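Projects / Field robotics / Hirkix / README

Updated November, by Emiliano Salcedo

# Hirkix: legged robot traverses in lava tube analogues

Hirkix is a collection of sensor logs from a four-legged robot walking through volcanic caves. It was put together for people working on navigation in places with no satellite positioning, no daylight and no prior map, with lunar and Martian caves as the long-term interest. The logs cover the approach over open ground, the entrance collapse, the cave floor and the way back out.

This file describes what is in the release, how it was recorded and what is known to be wrong with it. Please read the section on known problems before you train or test anything.

## What is in the release

The release holds 700 traverses. A traverse starts when the robot stands up and ends when it sits down, whether or not it reached its goal. Lengths vary a great deal. The shortest is a few steps into loose cinder followed by a fall, and the longest takes in both levels of the Tejada tube.

Each traverse folder contains:

- `lidar/` point clouds in the sensor's own coordinates
- `stereo/` left and right greyscale images, rectified
- `imu.csv` body acceleration and angular rate
- `joints.csv` position, velocity and torque for all 12 leg joints
- `contacts.csv` foot contact estimates from the controller
- `pose.csv` reference pose, where one could be computed
- `notes.txt` whatever the operator typed on the day

The `notes.txt` files have not been edited apart from removing phone numbers. Some are in Spanish, some are in English and a few switch halfway through. We thought about translating them and decided to leave them as they were.

## Sites

There are 9 sites in total, all basaltic. The two that account for most of the data are Tejada and Tutberg.

Tejada is a two-level tube with a skylight. The upper level has a fairly flat floor with shallow gravel, and the robot walks it without much trouble. The lower level is reached by a ramp of broken blocks, and most of the falls in the release happened on that ramp. Radio contact is lost a short way past the bottom, so everything recorded beyond that point was done without an operator in the loop.

Tutberg is a single passage, low and wet in places. The ceiling comes down far enough that the robot has to crouch. Water on the floor produces false depth readings in stereo and missing returns in the lidar. If you are looking for hard cases for mapping, start there.

The other sites are smaller and were mostly used for testing procedures. They are marked `minor` in the index. 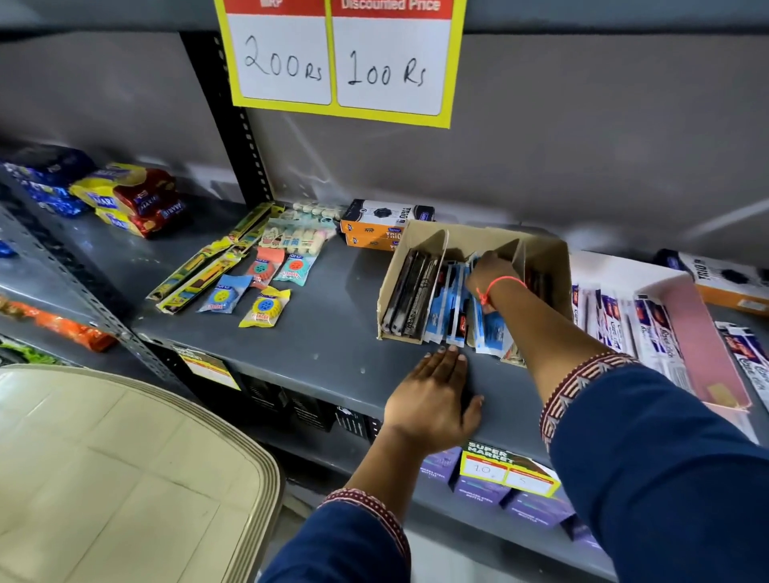
Terrain labels were added by hand afterwards. Teodoro Sotomayor and I split the work by site, then swapped a portion to check each other. We labelled 3,155 segments in all, each one a stretch of ground that looked to us like a single type. The types are `gravel`, `slab`, `block`, `sand`, `ice`, `water` and `mixed`. Use `mixed` with care. We reached for it too often in the early Tejada folders, and some of those segments would have been split in two if we had labelled them later on.

## How it was recorded

The robot ran the Stelora navigation stack, which plans over a local height map and picks frontiers to explore using a learned score. Earlier traverses used a fixed score based on distance alone. The field `planner` in `index.csv` tells you which, and the two should not be pooled if you are comparing exploration behaviour.

Lighting came from two lamps on the front of the body. They were set to a fixed brightness at the start of each traverse and were not changed during it. In the approach sections outside the cave they make no difference.

Clocks were synchronised over a wired link before the robot stood up. Drift over a long traverse is small but measurable, and `sync.json` gives the offset at both ends. We have not corrected the timestamps.

The reference pose comes from survey targets fixed to the cave wall and an offline optimisation that uses all the lidar. Where too few targets were in view, the rows in `pose.csv` are left blank. Don't interpolate over long gaps and call the result ground truth.

## Splits

Splits are made by passage, so no stretch of cave appears in both training and test. The lower level of Tejada is test only. The lists are in `splits/`, one folder name to a line.

If you need a different split, make it by passage too. Neighbouring traverses often cover the same ground within the hour, and a random split will give you results that look far better than they should.

## Known problems

- The left stereo lens fogged at Tutberg on several mornings. Affected folders have `fog=1` in the index. The fogging clears partway through in some of them.
- Torque on the rear right knee reads high in the early folders. The motor was replaced and later values are fine.
- Contact estimates are unreliable on sand. The controller reports contact late when the foot sinks.
- A few folders have no `notes.txt`. It was never written.
- Ice appears at one minor site only, so a model trained on the `ice` label has probably learnt that site.

## What it should not be used for

Gravity here is Earth gravity, and the dust is damp compared with anything on Mars. Gait results will not carry over without further work. Slip figures in particular should be treated as belonging to this robot, with these feet, on this rock.

The data has no examples of steep descent on a tether. We tried it once and the log was lost.

## Getting started

Unpack the archive and run `python check.py` from the top folder. It compares checksums and prints the names of any incomplete traverses. The full set is large, and `sample/` has a short Tejada upper-level traverse which is enough to test a loader.

Point clouds load with any common library. The frame convention is x forward, y left, z up, with the origin at the centre of the body.

## Corrections

Send label corrections to Teodoro, with the folder name and the start and end times. Anything to do with calibration or the pose files comes to me. Fixes are collected and go out with the next version, and changed files are listed in `CHANGES.txt`.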